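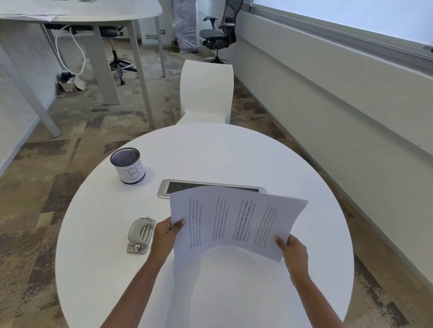 Squaring up and punching a paper stack: what are your rules for recording demos?

Community > Robot Learning > Data Collection > Good Practice

Posted by Noman Swati, Mar 9, 2021
Filed under: office tasks, two-handed, labeling rules

Hi all! I'm writing the house rules for our tabletop paper tasks and I'm having far too much fun with it. The task is simple to say: pick up a few printed sheets, square them, punch them, put them down. We film from head height with the hands in view, on a round white table with a gray and silver hole punch and a mesh pen holder labeled with a big B.

My draft says every take starts with the paper flat on the table and ends with both hands off it. Where I'm stuck is the middle. Do you let people hold the sheets however they like, or do you fix the grip? And does the readable side of the page matter? Ours has columns of small print, and at the angle people hold it the text runs sideways. Also, do you clear the rest of the table or leave it alone?

Nighat Sandhu
Love this task! I wrote the paper section of our rules at Rasance, so here is what we settled on.

Grip is free, but it has to be a grip the person would use at their own desk. We used to fix it (left hand on the edge, right hand on the corner) and the takes came out stiff and all alike. Now we write down the grip afterward in the label and leave people alone.

Pages are a different matter. Treat every sheet as readable, even if you can't make it out in one picture. Somebody can pull a sharper one from the same take. We print filler text and keep it in its own folder, and nothing from a real printer tray goes near the table. That rule has no exceptions with us.

For the table, leave things on it but write down what they are. Labeled holders are great for this — you can say "punch is left of the paper, holder B behind it" and the next person can set up the same layout in July without asking you.

Also put a limit on how many sheets. Curl changes everything once a stack gets thick.

Traian Ciobanu
Agree about filler pages. We threw out 190 takes over one real invoice. Check under and behind the table too, loose papers on the next desk count.

Effie Geddes
One thing to add on sockets. If your table has a power and data box set into the top, decide whether paper may rest over it. We say no for the start position and yes while the hands are moving. A sheet edge can snag on the rim, and then you get a little tug in the middle of the take that the label says nothing about.

I'd also split "square the stack" and "punch" into 2 labels. They fail in such different ways! Ours were one label for the first 1000 takes and I'm still going back through them in the evenings.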